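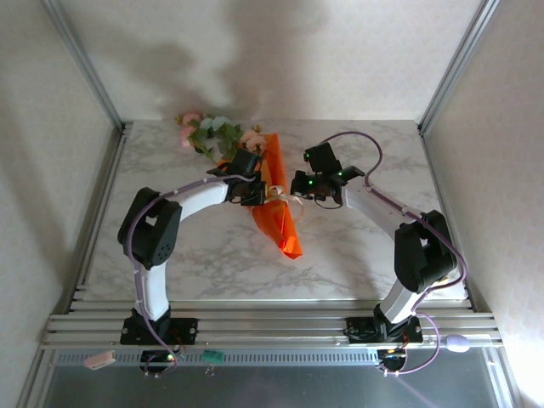

1. Background

Rind is a curbside food scrap program in Vultmont. It began in June with one pail per household and a pickup every week. The company that runs it, Gimine, put out a two-page summary saying that the trial kept 2,750 pounds of food out of the landfill. The number has been repeated on flyers, at the library and in our own dining hall, and we could not find anyone who had asked how it was reached. Our project asks that.

We started out liking the program. Two of us use the pails at home. We say so because parts of this report are critical, and readers should know we were not looking for a fight.

2. What the summary says

The trial covered 49 households and ran for 11 weeks. The summary gives the total weight and a pie chart of food types, and calls the results "clear and lasting." It has no table and no pickup log. The chart has a slice for "bread and grains" and another for "bakery," and the text does not say what separates them.

We wrote to Gimine and received a spreadsheet, for which we are grateful. Only some of the pickups in it have a scale weight. These add up to over 740 pounds. Every other row has the word "full," "half" or "low," and a weight worked out from that word. The same weight is used for every full pail, whether the notes column says melon or lettuce.

Anyone who has carried both knows the trouble with that. A pail of coffee grounds and a pail of salad leaves can look equally full and weigh very different amounts. The estimate might be too high or too low. We can't tell which, and we don't think Gimine can either.

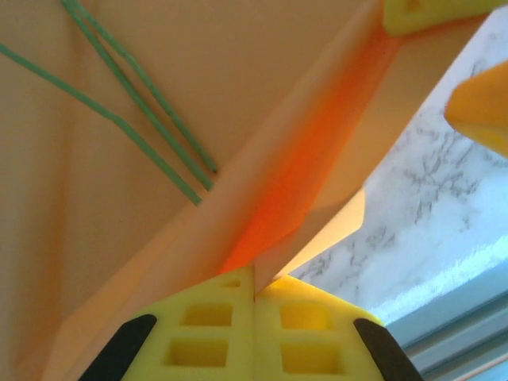
Wilma Van Leeuwen disagreed with us on this point when she read the draft. A rough total is still better than none, she wrote, and a small program can't be expected to weigh every pail on a wet morning with a truck idling. She also felt that we were holding a neighborhood trial to the standard of a lab.

We accept the part about the truck. But a rough total should be printed as a rough total. The flyer gives one figure with no range beside it, and a reader will take it to be a measurement.

3. The "kept out of the landfill" problem

The second issue is what would have happened to the scraps without Rind. Taha Fahmy and Kenza El Sherbiny went door to door on the trial streets and asked. Several people said they already composted in the yard and had switched to the pail to save the walk in the rain. Those scraps were never going to a landfill. One man had been feeding his to chickens.

The answers are not a fair sample. People who open the door to students on a weekday afternoon may well be people who compost. We only claim that the group exists and that the summary counts their scraps as saved.

We also asked where the pails go after pickup. They are emptied at Plulteo, a yard outside town that makes compost for landscapers. Plulteo told us that loads with too much plastic are turned away. It keeps no record of where a rejected load came from, so we could not learn if any of the trial scraps ended up in the landfill after all. 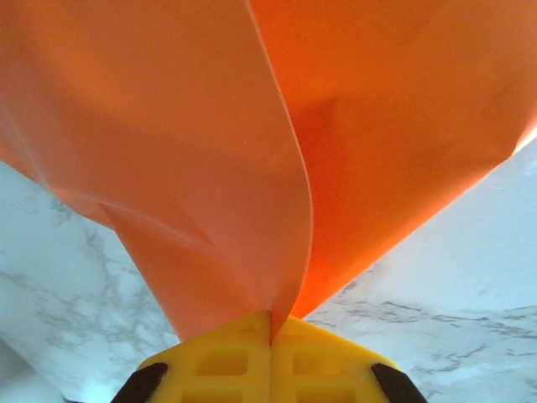 Fig. 3. Orange sheet, folded, held at its lower tip.

4. Our own weighing

Mohcine Mansour borrowed a luggage scale and we weighed our own pails for part of the fall. We used the same three words as the spreadsheet and wrote them down before looking at the scale. Our "half" turned out to be the worst of the three, and two of us rarely agreed on it. Souad Ait Brahim's "low" was often my "half." We left these results out of the main argument. The group is tiny, we knew what we were hoping to find, and the scale sticks.
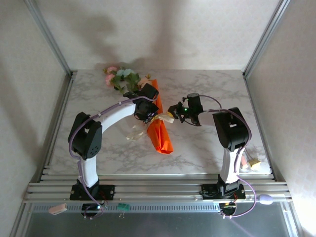 Should Vultmont drop the program?

We don't think the evidence supports that. It doesn't support a town-wide rollout yet either.

5. What we would ask for

Weigh the pails at the yard if it can't be done at the curb, even one street at a time. Ask new households what they do with scraps now, before handing out a pail. Get Plulteo to note the source of any load it refuses. Take the single figure off the flyer until there is a log behind it.

The spreadsheet and our door-to-door notes are in the binder at the department office. Gimine was sent this report on 10 Oct 2021 and has not replied to section 3.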